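Brorell Opens Low-Speed Wind Tunnel in Arkden

ARKDEN, September – Brorell has opened a low-speed wind tunnel at its Arkden site. It will be used to test wing sections for light aircraft and gliders.

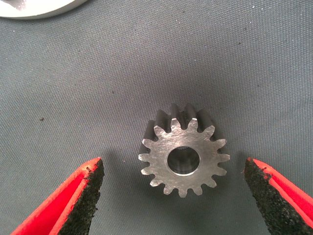
The test section is 4 feet wide and 5 feet long. Both side walls come off for model changes.
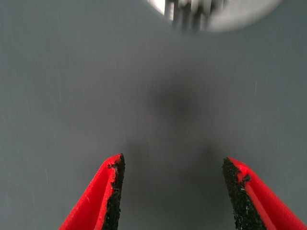
"Customers were waiting months for tunnel time," said Caradog Yorath, head of testing. "We can now book them in the same season."

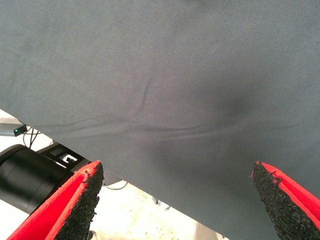 The first customer is Wakell, a glider builder, which has reserved 600 hours to measure lift and drag on a new flap design. Hryhorii Kravets will run the program.

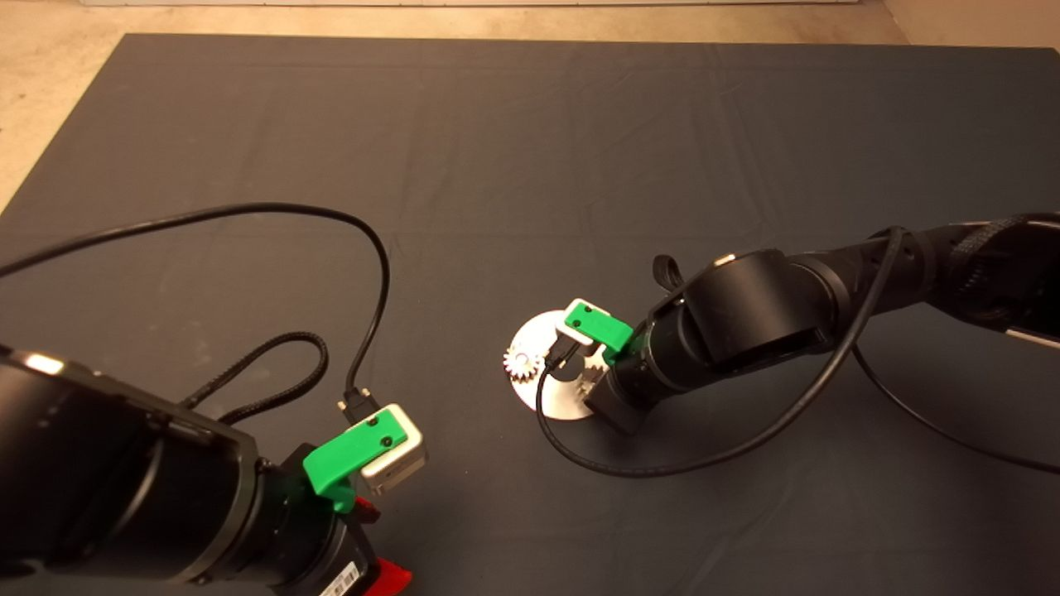
Work surface with dark cloth mat, Arkden.

Rates and model drawings are available from the Brorell test desk, 3122 Alvarado Road, Arkden.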